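Skovard Hall: Floor and Room Questions

Updated March 2018

Which floor is in the main room?

It is a dark gray carpet with a fine speckle. Please do not drag furniture on it. Lift the stools and put them down gently.

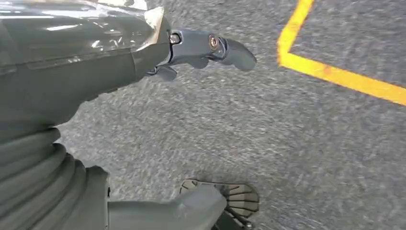

What are the yellow squares for?

They show where things should stand. Each square is only an outline of tape, and the carpet inside stays bare. Please do not remove the tape, even if it looks a little worn.

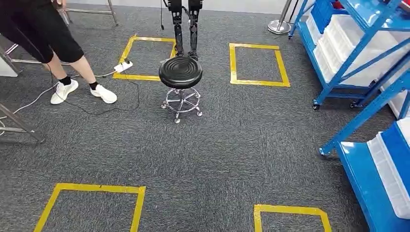

Yellow tape squares and the power strip on the carpet.

May I bring my own power strip?

Yes, but not more than 2 for each group. Lay the cables flat and keep them away from the walking path. If you need a longer cable, ask at the Mavton desk, extension 424.

Can I add my own marks?

You can, if you use low-tack tape and take it off before you leave. The yellow color is reserved for the house marks. Glue that stays in the carpet is cleaned at your cost. 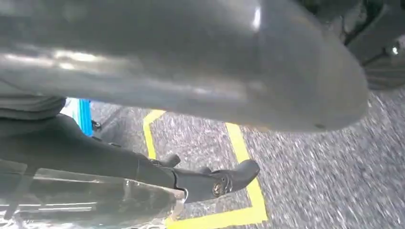

Over the yellow-marked area of the floor.

How big is the room?

Roughly 985 square feet. For a plan of the floor, write to the office and mention room 82.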